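# Washing a red and white jacket without the white going pink

**bram_db** — Jun 23, 2019

Hello all. Got a red sports jacket in the laundry basket, white panel, white stripes down the sleeve, and I want another year out of it.

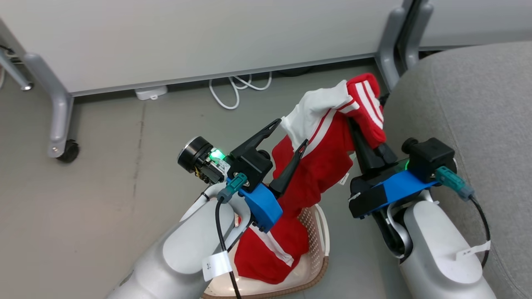 The print on the care label is no use to me so I'm guessing at the fabric. It feels like polyester with a slightly brushed inside. My last red and white top went in at 40 with the towels and the white came out the colour of prawns. I'd like to avoid that. Questions are what temperature, inside out or not, and does it need to go in alone?

**Skorkala**

30, inside out, zip done up if there is one. Short cycle. I've washed club tops like that for years and the stripes are still white.

**gert_mokgethi**

Polyester hardly bleeds. When white goes pink it's normally a cotton thing in the same load that has let go of its dye, or the trim itself is cotton. Was the prawn top cotton?

**bram_db**

It was a mix, I think. Mostly cotton.

**gert_mokgethi**

There you go then. I'd put the jacket in with other synthetics at 30 and not worry.

**VerenaS**

I would worry a bit. Test it first. Damp white cloth, press it on the inside of the red near the hem for a minute and look at the cloth. If there's colour on it, wash the jacket alone in cold water. If the cloth stays clean, do what Gert says.

Also don't leave it sitting in the basket with damp things on top. I lost a good cream cardigan that way — it never went near the machine.

**Wainwright41**

Colour catcher sheet, every time. One sheet, 30 degrees, done.

**Skorkala**

Never seen the point of those. If the wash is cool enough you don't need one.

**Wainwright41**

Mine come out pink, so something is going somewhere.

**Skorkala**

It would have gone down the drain with the water. But it's your money.

**VerenaS**

They're handy for a first wash. On something that's been worn and washed for years I agree with Skorkala.

**c_l_fung**

Whatever you choose, skip the fabric softener. It leaves a film on sports fabric and then the thing smells after an hour's wear. Half the usual liquid is plenty. And take it out as soon as it finishes. Red lying against wet white in a shut drum is where I've had trouble, more than in the wash.

**bram_db**

Good point about the drum, I do tend to forget it until the evening. What about drying?

**c_l_fung**

Hanger, in the shade, sleeves pulled straight. No tumble dryer, the stripes can crack if they're printed. If they're sewn on they can pucker.

**gert_mokgethi**

I tumble mine on low. No cracks so far.

**c_l_fung**

How old is it?

**gert_mokgethi**

Bought it in the spring.

**c_l_fung**

Ask me again in 13 washes.

**bram_db**

Did the cloth test near the hem and there was nothing on it. It's going in at 30 with two pairs of running shorts and no softener. I haven't got any sheets in the house, so that settles that one. Will post again when it's dry.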